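Section 4: Placing your Totirlow sensors and taking first readings

By now you should have the base unit plugged in, the Clandik app on your phone and both sensors showing a green light. If one of them is still blinking amber, go back to Section 3 and pair it again before you carry on, as you'll only get cross with it later.

I wrote this part of the guide after moving my own bottles three times in one winter. I make country wines (blackberry mostly, a bit of elderflower, one parsnip I'd rather not discuss) and for years I kept them wherever there was a gap. The Totirlow is a simple temperature and humidity logger and it won't cool or warm anything. What it will do is show you which of your gaps is any good.

What you need for this section

Both sensors
The sticky pads from the small bag, or the Treder clips if you bought the shelf kit
A pencil
A dry cloth
A tape measure
A glass or jam jar for the salt check

4.1 The salt check

Do this before you stick anything to anything. It tells you whether the two sensors agree with each other, and it's far easier with both of them sitting on the worktop.

1. Put a tablespoon of table salt in a bottle cap or other shallow lid and add a few drops of water. You want damp sand, not soup.

2. Stand the lid and both sensors inside a big freezer bag and squeeze it mostly shut. Keep the salt well away from the sensor vents.

3. Seal the bag and leave it overnight somewhere that doesn't change much. A drawer is fine.

4. Open Clandik and look at the humidity line for each sensor without opening the bag.

5. Both should be sitting a bit under 80 per cent. If they're a point or two apart from each other, leave them be. If one is a long way out, tap its name, choose Adjust, and nudge it until it matches.

Note: give it the whole night. I checked mine after an hour, adjusted the one that was slow to catch up and then spent a week wondering why my larder had become a swamp.

Caution: don't drip salt water into the vent. It dries to a crust and the sensor is finished. Aidan Foley in our winemaking circle has done this twice, and the guarantee doesn't cover it.

4.2 Choosing your spots

You've got two sensors, so pick two places you might really use. Don't waste one on a spot you already know is hopeless. I'd suggest one where the bottles live now and one where you think they might be happier.

1. Walk round and write down every place you could keep a few bottles lying down.

2. Cross out anything that shares a wall with the boiler, the tumble dryer or the back of the fridge.

3. Cross out anything that gets sun at any time of day. Remember that a spot that's shady in October may be in full glare by June.

4. Cross out lofts. I know, they're big and empty. They also bake.

5. From what's left, take the two that are nearest the floor.
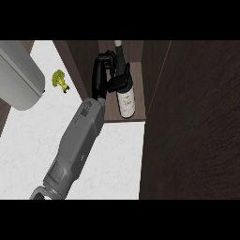
Kitchens are where most of us start, and I'm not going to tell you off for it. You want the bottle where you cook and eat, and you've probably got a shelf going spare. The trouble is that a kitchen has the widest swings in the house: the oven goes on, the kettle goes, someone opens the back door to let the steam out, and the poor wine gets the lot. A wine bottle standing on a shelf in the kitchen corner, like the one in the view from overhead, is just right for something you'll open this month. For anything you mean to keep until next year, I'd put it elsewhere and let the sensor prove me wrong. Corners do have one thing going for them, which is that they get fewer knocks than the middle of a run of shelving.

If you've nowhere but the kitchen, go low and go for the wall furthest from the cooker. A cupboard with a door is steadier than open shelving. My sister keeps hers in the cupboard under the stairs at her place in Lodhi Close and gets a line so flat that she thought the sensor had broken.

4.3 Fixing the sensors

1. Wipe the surface with the dry cloth. If it's greasy, wash it and let it dry properly first.

2. Measure 50 mm up from where the bottles will lie and make a small pencil mark. You want to know about the air next to the glass, and the air up by the ceiling can be a different season altogether.

3. Peel one side of a sticky pad and press it to the back of the sensor. Hold it there while you say the alphabet slowly.

4. Peel the other side and press the sensor over your pencil mark, with the vents facing out into the room or cupboard.

5. If you're using a Treder clip, slide it on to the shelf edge first, tighten the little screw with your fingers, then snap the sensor in. Finger tight is plenty.

6. In Clandik, tap the sensor and give it a name you'll understand later. "Sensor A" means nothing to you in March. "Stairs, bottom left" does.

Note: the pads don't care for fresh paint. If you've decorated lately, stand the sensor on the shelf and stick it down in a few weeks.

Caution: keep the sensors at least a hand's width from any pipe, even a cold one. Cold pipes sweat in summer and the humidity reading will shoot up.

4.4 The first readings

Now comes the dull bit, where you have to leave it alone.

1. Set the logging gap to ten minutes. The menu offers you one minute but it eats the battery and all you learn is when you opened the door.

2. Press Start on both sensors.

3. Go away for a fortnight. Cook, wash, run the heating, live as you normally do. If you tiptoe round it you'll end up with lovely readings for a house you don't live in.

4. After the fortnight, open the Compare screen and lay one line over the other.

Look at the shape before you look at the numbers. A gentle wave is good. A line like a hedgehog is bad, even if the average comes out where you wanted it. Wine puts up with being a touch too warm far better than it puts up with going up and down all day.

For humidity, anywhere between 60 and 70 per cent keeps corks in decent shape. Drier than that and they can shrink over the years, and wetter means mouldy labels, which matters if you give bottles as presents and not much if you don't. With screw caps you can ignore humidity completely and just watch the temperature.

The memory holds over a year of readings at the ten-minute setting, so there's no rush to save anything. I export mine when the season turns and keep them with my brewing notes.

4.5 If something looks odd

The line has a gap in it. The sensor lost touch with the base unit. It'll fill in the missing stretch when it reconnects, as long as the battery hasn't come out in the meantime.

Both lines are identical. Check you haven't given both names to the same sensor. Rafail Psarras wrote in to say he'd done exactly that, and I went and looked, and so had I.

There's a sharp spike at the same time each evening. Cooking, nearly always. Move the sensor a shelf down and see if it shrinks.

Humidity creeps up and never comes down. Feel the wall behind. If it's damp, take the bottles out and sort the wall first.

The reading is stuck on one number. Take the battery out, wait a minute, and put it back. If it's still stuck, pair it again as in Section 3.

Last checked against the app on Jan 2, 2022. If your Compare screen has the buttons along the bottom instead of the top, you're on a newer version, and the steps are the same.

Setting up alerts is in Section 5.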